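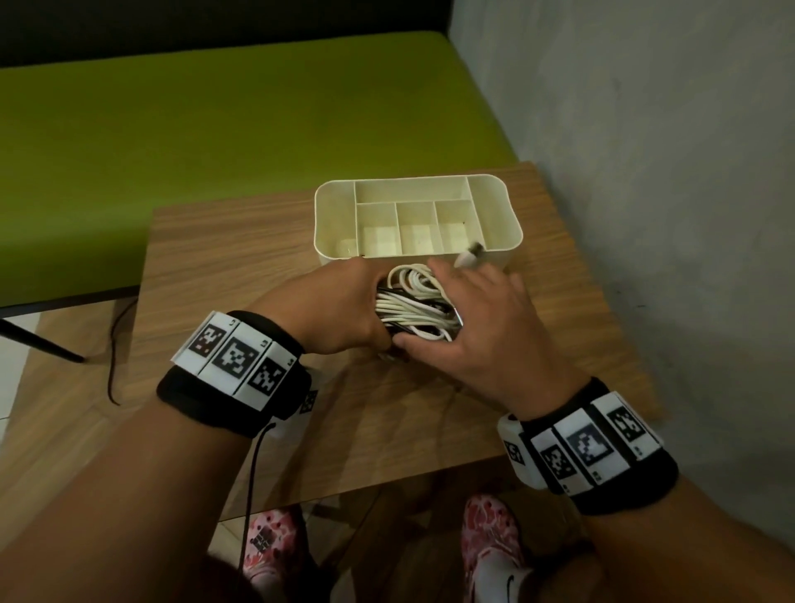 White cords, black cords, and an empty box behind them.

I have been meaning to write about moving out of the Flistdale house for weeks now, and every time I sit down I end up looking through old papers instead (you know how it goes). We were there long enough that the closets had layers. I found a receipt for a sofa we gave away before our youngest was born!

The cords were the part I dreaded most, so of course I left them for last. But what I really wanted to tell you about is the drive, which came to 388 miles and felt like double that with a cat who objects to tunnels, bridges and, as we learned, trucks. We stopped in a little place called Abou Zeid for lunch and had the best lentil soup I've eaten in years, with so much lemon in it that my husband made a face and then finished mine. If you're ever passing through, get the soup and skip the pie.

The new place is smaller. I knew that on paper, but it's a different thing when you're standing in the kitchen holding a roasting pan and there isn't a cabinet deep enough for it. The roasting pan is living on top of the fridge for now, next to the good platter, and I've started to like seeing them up there.

Our neighbor across the hall, Santosh Dwivedi, came by the second evening with a bag of oranges and a long explanation of which windows stick in October and which ones stick all year. Ours are the second kind. He also told us where to buy bread, and he was right about that, so I'm inclined to trust him on the windows too.

Still three boxes to open, all marked "misc" in my own handwriting. I'm going to make tea first.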